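Sekard Hand-Guiding Kit for small tabletop arms
Updated 17/08/2021

I built the Sekard kit for myself first, in a spare bedroom in January, and then friends kept wanting one, so now it's a product! It lets you show an arm a job by moving a matching handle, and it records everything the arm does and sees while you're at it. Candy from a bowl to a cup is still my favorite first job to teach. 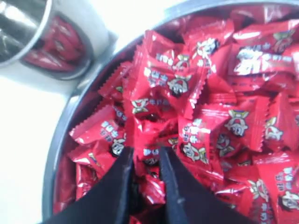
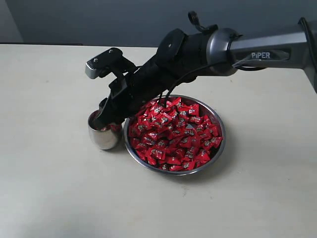

Candy, bowl and cup: the wrist view first, then the arm from the side.

I get asked a lot why I like wrapped candy so much. The wrappers are shiny and crinkly, the pile has no neat rows, and you have to make up your mind about which piece to go for (I always want the one that's half buried). You'll feel clumsy for the first 10 tries. Then your hand sort of forgets the handle is there and you start getting fussy about your angles, and those are the recordings you want to keep.

What comes in the box:

Sekard handle with finger trigger
Foot pedal for start, stop and "throw that one away"
2 USB cables, one long, one short
Table clamp
A year of Dullero, my recording software

The arm, gripper and cameras are not included. Dullero takes up to 4 camera feeds and lines them up with the joint positions for you, so a wrist view and a side view play back together. I've put nearly 2,000 takes through my own handle and the trigger spring still feels snappy. The old spring was mushy, and if you have one of those, write to me and I'll mail you the new one.

A few tips. Clamp the handle at elbow height, your shoulder will thank you. Go slower than you want to near the rim of anything. And use the pedal! I spent weeks reaching for the keyboard and every single take ended with a little twitch.

The Taipe stand fits the same clamp holes and is sold separately. Left-handed handles are made to order, so please allow extra time for those. Questions go to the Skistar shop desk, and it's usually me who answers.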